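Drolow opens its bow tie sessions to anyone with two hands and a free Tuesday

FOR RELEASE: November

Hi, it's me again, the one person at Drolow who writes these. I've been asked to keep this one short and I already know I won't manage it, so grab a coffee.

We're making our hand-teaching program public this month! For most of the year we've been recording people doing fiddly household jobs with a pair of hand-held grippers, so that a robot arm can learn the job from the way a person does it. You hold one gripper in each hand, you do the task, and the recording goes into the pile. There's no programming and you don't have to know a thing about robots. I certainly didn't when I started (I came over from a garden centre).

The set we're releasing first is called Zundham, and it's all about hanging soft things up. Bow ties, mostly. I know how that sounds, but have a go at putting one on a little rack using jaws in place of fingers and you'll see why our engineers got so excited. The strap flops about, the bow is heavier than the strap, and whatever you do at one end happens somewhere else at the other.
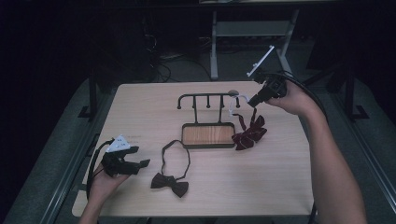
Photo: Drolow / Zundham sessions. Free for media use with credit.

We picked up the idea of using two ties at once fairly late in the piece. With a single tie everyone found their own favourite trick and stuck to it, which made for very tidy recordings and not much variety. Put a maroon one and a black one on the same table and people have to make decisions. Which goes first? Which hand? Do you move the first one over to make room, or work around it? Those are the bits a robot needs to see, and they're bits that people can't really explain when you ask them. I've tried asking. I get a lot of shrugging.

So what's in the release? Zundham has 3,336 recorded attempts. Of those, 3,212 went through our checks and are sorted and labelled by colour of tie, by which hand did the lifting and by how the person finished up. The leftover ones are in there too, in their own folder, because our engineers argued (loudly, over lunch) that a robot ought to see some fumbles as well. I was on the other side of that argument and I lost. Having watched a fair few of them since, I've come around.

We also did a smaller batch by remote control, where the person sits at a desk and steers the arms from there. That's 351 attempts, and they're a different animal. People slow right down. They hover. With the grippers in your own hands you can feel the strap go tight, and from the desk you only have your eyes to go on, so everybody gets terribly careful. We've kept the remote attempts separate so you can compare the two ways of teaching, and I'd love to hear from anybody who does. My own hunch is that the hand-held ones will be better for anything floppy and the remote ones will hold up nicely for picking and placing, but please don't hold me to it, I write the newsletters.

One thing we learned the slow way is that the rack matters as much as the tie. Our first rack was a big wobbly thing that skated across the table whenever somebody tugged. The one we use now is small and black with a wooden base, and I've grown quite fond of it. If you're setting up something similar at your own place, I'd say spend your money there first, and sort out your cables second. You'll be forever flicking the cable off your forearm otherwise. Practise for ten minutes before you record anything, too. Everyone's first go is dreadful, mine included, and it's a shame to label it.

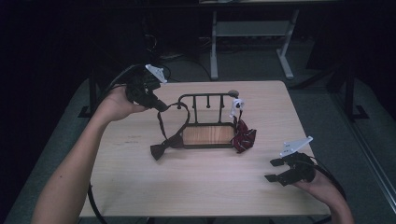

Preben Hjaltested told me that he'd expected to be bored by lunchtime and ended up asking for another turn, and that the hardest part for him was learning to let go. You close the jaws, he said, and that's easy enough, but opening them at the right moment without dragging the strap back with you took him most of the morning. He'd like us to try shoelaces next. I've passed that on and the engineers went a bit pale.

Shoelaces or no shoelaces, there's more coming. Our friends at Ásgeirsdóttir have been testing the recordings on their own arms, and they've lent us a second room in Domham so we can run sessions side by side. The plan is to move on to scarves, then aprons, then (if my lobbying pays off) tea towels, on the grounds that I would personally pay good money for a robot that hangs up a tea towel. Every new set will be collected in the same way, with the same labels, so the whole lot can be used together.

And now the invitation! We're running open sessions every Tuesday from 10 in the morning at the Domham room. More than 295 people have already had a turn with the grippers, and we'd like plenty more, particularly left-handers, who are badly under-represented in the recordings so far. You'll get a quick walk-through, a practice run, and then a block of recording with breaks whenever you want them. We record the table and your hands. Bring a jumper, the room runs cold, and leave your rings and bracelets at home if you can. Tea is on us, and the biscuits depend on who did the shopping.

Reporters are welcome to come along and try it, and I mean try it, because I won't let you stand at the back with a notebook. Have a crack at the black tie first. The maroon one has beaten better people than me.

To book a spot, ask for the recordings or arrange a visit, get in touch with the Drolow press desk. It's just me on the desk, so if I don't answer straight away I'm probably in the session room untangling something. Leave a message and I'll ring you back the same afternoon.

ENDS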